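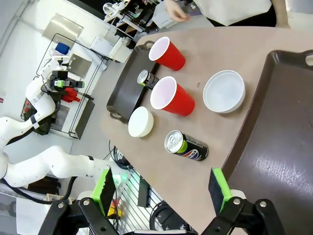 Red cups, white bowls, a Pepsi can, two trays. Tray sorting at Tarnura.

1/ Tray notes for anyone setting up the Isbridge break table. Cups go on first, nested and upright. A cup on its side rolls as soon as the tray tilts.

2/ Bowls next, small inside large, over the midline between the handles. Off-center, the low handle takes most of the weight and your wrist notices.

3/ Cans last, standing, against the cups. Limit is 4 per tray. Full cans plus bowls came to roughly 700 g on the kitchen scale – fine for one person.

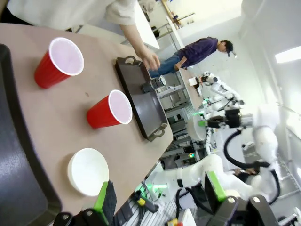 4/ Loop handles beat cut-outs for carrying through a door. Cut-outs are easier to stack. We keep both kinds and store them separately.

5/ Raised rims hold a spill but also hold crumbs. Wipe the corners first, then the flat.

6/ Next order from Muvero is 40 cups. Same red, same size – mixed sizes won't nest.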